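Lasska
September 22, 2020

1/ I canceled my meal kit subscription this morning. It took four screens, a survey, and a button labeled "Maybe later" that was much bigger than the real one. A thread, for those still receiving individually wrapped scallions.

2/ The company is called Joneo. I signed up in January on a half-price offer, with the full intention of quitting after two boxes. I'd like that entered into the record next to the total, which is $1,389.

3/ For $1,389 I learned to zest a lime. I also own a drawer of tiny vinegar bottles that I've decided are too cute to recycle, so they'll be here when I die.

4/ The recipe cards say 30 minutes. The cards are written by someone whose onions arrive chopped. My best time on the "Speedy Weeknight Pork" was 60, and that's with the rice started early, which the card tells you to do in step 6.

5/ Also every card begins with "clear your workspace." Big talk, card. Where do you think the stuff goes? It goes on the chair. Then dinner is ready and you have to clear the chair.

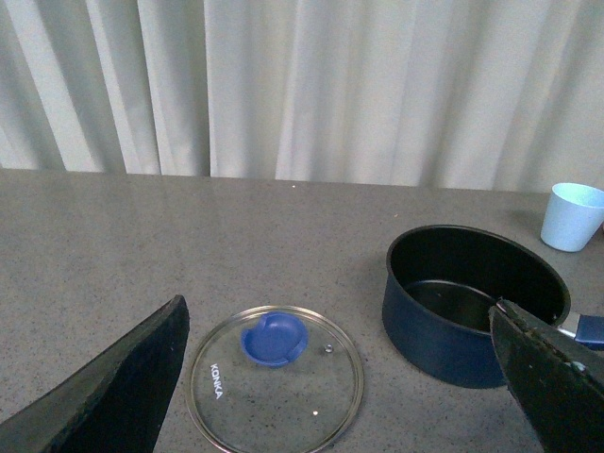 Counter with curtain.

6/ So now I plan meals myself, like a pioneer. Week one plan: soup, eggs, soup, pasta, the rest of the soup, cereal, and a night marked with a question mark. The question mark was toast.

7/ Shopping is the part I'd forgotten. Joneo sends you one tablespoon of tomato paste. Sangkhawat Market sells you a can, and then you have a can with one tablespoon missing and a square of foil over it for the rest of the season. I have opinions about who in this arrangement is wasteful, and they change daily.

8/ But a bag of lentils there is under two bucks and it feeds me for days. I did the math on what the kit charged for "Earthy Lentil Bowl with Herb Drizzle" and had to go stand in the hallway.

9/ What I've noticed is how little gear regular food needs. Joneo dinners took a skillet, a sheet pan, two bowls, a "small bowl" and a "smaller bowl." Soup takes a saucepan and a spoon. So does oatmeal. So does most of what I was raised on, now that I think about it.

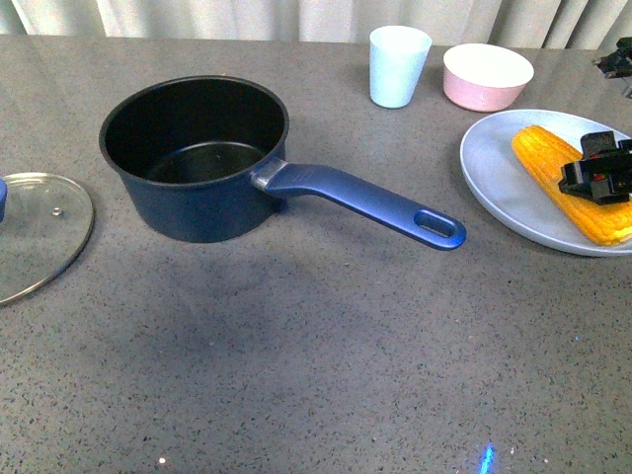 One reply says I'm being unfair, that the kits got them through a year when they couldn't decide on a pair of socks, let alone dinner, and having a box pick for you is worth paying for. Okay. Yes. That's a decent point and I resent it.

10/ I did like not choosing. I just think around 50 dollars a week is a lot to be bossed around when my mother would do it by phone for free. She has been waiting years to be asked. She has thoughts about my use of cumin.

11/ On plating. The cards always end with "divide between plates and garnish," plural, on a box for two that I was eating alone over two nights. I never once garnished the second night. Now it goes on a plate, I eat it, done.

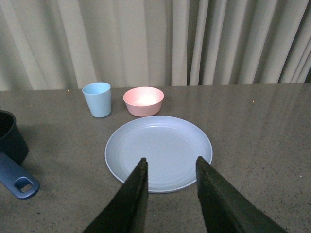
12/ Things I'll miss: the little packet of sesame seeds. The ice packs, which I gave away until people stopped answering the door.

13/ Things I won't: emails saying "We picked something you'll love!" (it was always tilapia)

14/ Update: Joneo has offered me 100 reward points to come back. I looked it up and they're good for a spatula.

15/ Tonight is Trinatetti spaghetti, the one in the box with the window, plus some of the tomato paste. Still so much tomato paste. If you have a use for it that isn't chili, my replies are open.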